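Does a home battery pay off on a time-of-use plan?

Posted in Home Energy, April, by parmont_hill

Print this page | E-mail this page

A salesman from Durnport Solar wants to put 2 batteries in our garage and says they'll pay for themselves by charging at night and running the house at dinner time. We have no panels. Our bill last month showed 603 kWh. I have my doubts. Has anyone run real numbers?

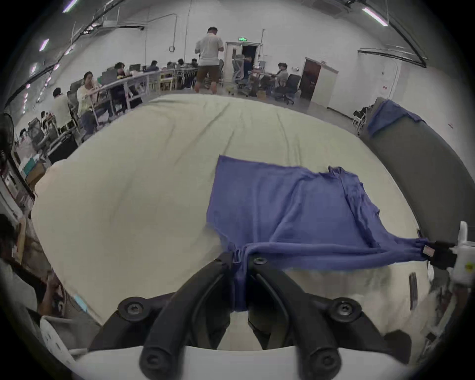 Enum
Your doubts are healthy. Take the gap between your peak and overnight rates and multiply it by what you use during peak hours, not by the 603. Most of that 603 probably isn't used at dinner. Then knock off a bit for what's lost going in and out of the battery. On a 13 cent gap, I couldn't get my own savings to cover the cost before the warranty ran out, and that was with one unit. Why does he want to sell you a pair? Ask him for the math on one, in writing, using your hourly usage. The utility will let you download it.

Upadhyay
we have one and love it, lights stayed on through the ice storm. never looked at the savings tbh

Durnport_Dan
Outage backup is a fair reason to buy, but then call it that and compare it with the price of a generator. I'd also check whether the quote assumes rates go up every year. Mine did, and it was buried in a footnote. Take that out and the payback moved well past the point where I'd trust the thing to still hold a full charge. I passed.

Contact us | Copyright Parmont Home Energy Forum | Back to top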